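The Checklist Problem

Sep 30, 2018

I finally read the Pesine guide to shared robot benches, all 50 pages of it, and I'm less impressed than the people who keep sending it to me. It wants a signed form before every session. Fine. It also wants 15 checks on that form, and "operator is alert" counts as one of them. Who ticks no?

What the guide barely touches is two arms working over one table. There's a paragraph on reach, copied nearly word for word from the old Gruleo handbook, which was written for a single arm behind a fence. Nothing on which arm gives way. Nothing on where a cable may hang when the wrist turns.

Arumugam sells a training day on all this for $400. I went last October. We got slides.

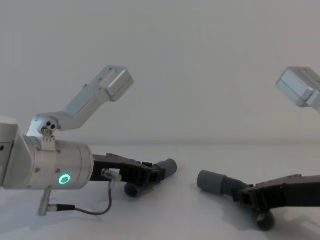

My own rules fit on an index card. Agree on a minimum gap between the fingertips and write it down. Move one arm at a time until both paths have been run slow. Look at every cable before you power up, then look again after lunch. I don't claim that makes a bench safe, and I'd be suspicious of any form that did. Brakuritz has a new draft coming and I'll read that too, grumbling.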